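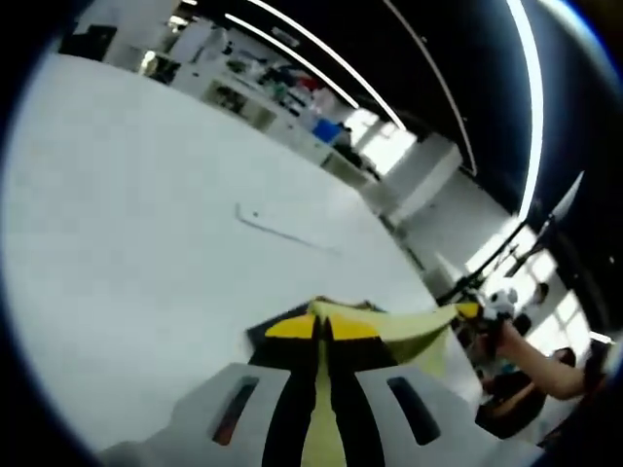
New house rules for hand-held gripper work

September 13, 2018

The new good practice sheet for hand-held grippers is finished, and I'm so pleased with it! It runs to 24 points on 5 pages, it's written in words you can follow on a first read, and it applies at both Onurdale and Plondside from today.

Vlastimil Hubáček did most of the drafting (he has been collecting notes since January, many of them on the backs of delivery slips). The part I like best is the section on sharing a task. If one person has the gripper and another is working with bare hands, agree who moves first and say it out loud. Keep fingers out of the gap between the jaws, even when they're wide open. When you pinch cloth, take a single fold and let the rest hang free, then open the jaws fully before you go in for another try.

There's a good page on floors too. Cables go along the wall where they can, and any that must cross the working area get checked at the start of each session. Stands need their feet spread properly, and shelves beside a walkway shouldn't have anything poking out over the edge.

Point 17 caused the longest argument: do spoiled attempts get kept? Yes, they do, with a short note saying what went wrong. The Oravec team had been deleting theirs and have very decently agreed to stop.

Printed copies are by the door at both sites, and Pritetti staff can pick one up on their next visit. Comments to Vlastimil please, with the point number!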